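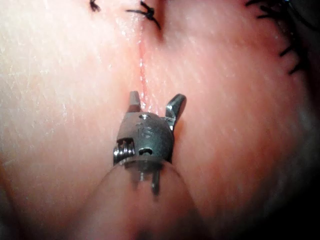 Open jaws of a wristed steel instrument at a thin incision line in a pale pink tissue pad.

Public Safety Update: Late-Night Disorder in the Stisgate District

Residents and business owners in Stisgate have asked for a clear account of the disturbances reported in the district over the past several weekends, and of the steps now being taken in response. The following item sets out what has been confirmed to date. It will be updated in the next issue as further information is received from the district police office.

According to the district office, the most serious incidents took place along Drolska Avenue and in the streets leading to the footbridge, mainly between 11 p.m. and 3 a.m. Groups moved between the avenue and the riverfront, and several people on their way home reported that they were followed, threatened or robbed of phones and bags. The police recorded 40 complaints in July, compared with 19 in the month before. Most concern theft and damage to parked vehicles. Three concern assaults in which the injured person needed hospital care, and all three remain under investigation.

Callum Staniforth, who heads the district safety office, told a public meeting on Tuesday that the figures were likely to be incomplete. A number of residents had described incidents at the meeting that had never been reported. He urged anyone affected to file a complaint even when the loss was small, as patrol hours are assigned on the basis of recorded complaints.

The following measures are in effect until further notice. Foot patrols on Drolska Avenue have been extended to 4 a.m. on weekends. The riverfront parking area closes to vehicles at 10 p.m., and vehicles left after that time may be towed at the owner's expense. The underpass beside the Pruvost building is closed overnight, and pedestrians should use the signal crossing at the north end of the block. The late bus now stops directly outside the market hall.

Street lighting was the subject most often raised at the meeting. The public works department has confirmed that 80 lamps in the district are out of service, the greater part of them between the market hall and the footbridge. Replacement has begun at the bridge end. The department was not able to give a completion date, and several speakers expressed their dissatisfaction with that answer. A petition carrying 1,090 signatures, calling for all lamps to be restored before the fall, was handed to the district council at the close of the meeting.
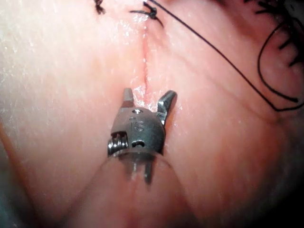

Polished steel instrument tip with its jaws spread, close to a moist tissue surface.

Imogen Greenwood, who represents the ward on the district council, said that the petition would be placed on the agenda of the next regular session. She noted that some shop owners had asked for a temporary limit on late alcohol sales, while others were firmly opposed to one. No decision has been made, and written comments from both residents and businesses will be accepted until the day before the session.

Rumors of a general curfew have circulated on local message boards. The district office states that no curfew has been ordered and that none is under discussion. Restaurants and cafes may keep their usual hours - this includes the outdoor tables on the avenue, which some owners had taken in early as a precaution.

Complaints may be filed in person at the district police office at any hour, or by telephone. Those who do not wish to visit the station may use the counter at the Flollo community center, where an officer is present on weekday evenings from 6 p.m. to 8 p.m. Please bring a form of identification and, for a stolen phone, the serial number if it is available. Emergencies should be reported by telephone at once and should not be held for the counter.

Businesses with outward-facing security cameras are asked to keep their recordings for 30 days and to inform the district office that they have them.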